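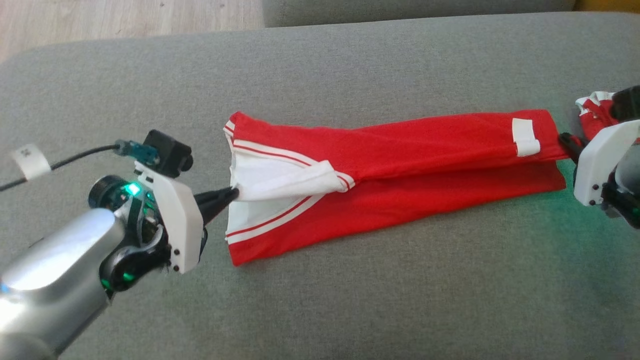 Pangilinan convoca la lectura colectiva de otoño para blogs literarios

La plataforma de reseñas Pangilinan abre el plazo de inscripción para su lectura colectiva de noviembre, dirigida a autores de blogs de literatura juvenil en lengua española. El encuentro se desarrollará íntegramente en línea y cuenta con la colaboración de la editorial Grilow y de la librería Erimon.

La convocatoria dispone de 60 plazas. Los participantes recibirán un ejemplar digital de la novela seleccionada, de 508 páginas, y se comprometen a publicar una reseña original en su propio blog, con una extensión máxima de 2000 palabras. Podrán sumarse, además, a los debates que se celebrarán cada jueves a las 19.00 en el foro Zerkgate.

La edición anterior reunió 963 comentarios, recogidos en el archivo público de la plataforma.

Las solicitudes se tramitarán por orden de llegada mediante el formulario disponible en la web de Pangilinan. Los blogs admitidos serán informados por correo electrónico.

Contacto para medios: Departamento de Comunicación de Pangilinan.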